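Ticket 694
Site: Imbridge
Work area: Table cell, kitchen item sorting
Category: Automation / work procedure
Priority: Normal
Opened: 11th January
Status: Awaiting confirmation from site

Subject: Arm pauses during item transfer; staff unsure who is expected to clear the pause

Description from requester

The arm on the sorting table stops in the middle of a transfer and holds its position. The stop occurs most often when operators are changing over between item sets. Before October the same work was done entirely by hand by two operators on each shift. Under the present arrangement one operator attends the table and the other is assigned to packing. The attending operator reports being uncertain whether to restart the arm, call the second operator back, or finish the set by hand. The site requests a technical correction and a written rule.

Support entry 1

The controller log for the affected shift was reviewed. It contains 11 pauses. All carry the same code, "operator confirmation required." No motor or joint fault is recorded. The pauses are therefore requests for input and were not cleared because the confirmation panel had been moved to the packing station when the second operator was reassigned.

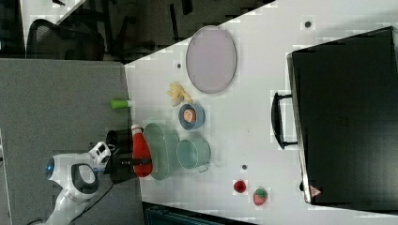
Reassignment of staff was not included in the original change request, and the panel location was left to the site. Support has asked the Dorwood office for the layout it uses with one operator. In the meantime, the item set must be treated as a mixed one. A squeeze bottle held on its side, as the red one is held here, needs a different grip setting from a bowl or a pot, and the controller will ask for confirmation when the setting has not been saved for the current set. Operators should save the setting at the start of the set.

Support entry 2

Dorwood replied. Its panel is mounted within reach of the attending operator, and confirmation takes place without leaving the table. Imbridge has been asked to do the same. The following steps apply until the move is complete:

1. Load the item set and select it by name on the panel.
2. Save a grip setting for each item type.
3. Run one transfer at reduced speed.
4. If the arm pauses, read the code before pressing Resume.
5. If the code is anything other than operator confirmation, press Stop and add a note to this ticket.

Operators are not to finish a set by hand while the arm is paused. The arm must first be put in Stop.
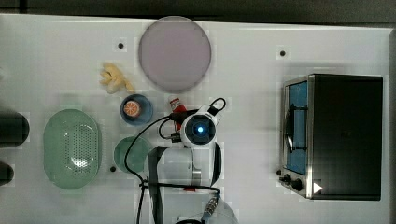 Who is responsible for clearing a pause when only one operator is assigned?

The operator attending the table is responsible. The operator at packing should not be called back for a confirmation pause, and time spent on confirmations is to be recorded as table work.

Support entry 3

The site raised a further concern. Shift output is still measured against the target set for two operators working by hand, and pauses are charged to the attending operator. Support cannot change the target. The matter has been passed to Annamalai, which manages the staffing plan, with a recommendation that pauses of this type be reported separately for the next 100 sets.

Pending actions

Imbridge: move panel to table and confirm on this ticket.
Annamalai: reply on output target.
Support: add the five steps to the operator sheet and send a copy to both sites.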